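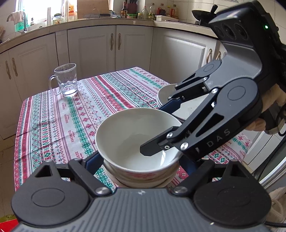 Fig. 1. Stacked bowls, floral one on top.

Portion Size and Bowl Size in a Shared Student Kitchen
Giorgia Palumbo and Remo Russo
Supervisor: Agata Greco
Wednesday, March 25, 2026

1. Why we did this
Everybody in Todholm house says they eat "one bowl" of cereal. One bowl of what size? We wanted to know if people pour more when the bowl is bigger, or if they stop at the amount they are used to. Remo thought they would stop. Giorgia thought they wouldn't. Small study, done on a student budget (cereal and milk, mostly).

2. Method
Seven people took part, all living on our floor. Two bowl sizes, small and large. Each person poured breakfast on school days, small bowl one week, large bowl the next. They poured as normal, then put the bowl on the scale before adding milk. We subtracted the bowl weight afterward. The large bowl holds 800 ml filled to the rim, the small one a good bit less - we forgot to write down the exact number before it went back to Hafþór Kragh, who lent it.
No talking about the results until both weeks were over. This rule was mostly kept.

3. Results
Most people poured more into the large bowl. The difference was bigger on Mondays, no idea why. Two people hardly changed at all, and both of them said in the interview that they use a measuring cup at home, so thats probably a habit thing. The heaviest single pour was 308 grams, granola, large bowl. We left it in. Teodoro Salazar says he was hungry.
Light cereals (puffed rice, flakes) were hard to compare with granola by weight. We should of used volume for those.

4. Problems
- Everyone knew they were being weighed. People pour politely when there is a scale.
- Order. Small bowl always came first. Half the group should have started with the large one.
- The scale got moved in week two and had to be zeroed again. One morning is missing.
- Nobody ate the same cereal both weeks except Teodoro.

5. What we would do next
Same bowls, one cereal, swap the order. Also weigh the leftovers, because pouring isn't eating and a few people threw some out. Agata suggested adding soup in the evening, and we might try it in July if enough people stay on for summer term.

Raw numbers are in the appendix, the handwritten sheets are with Giorgia.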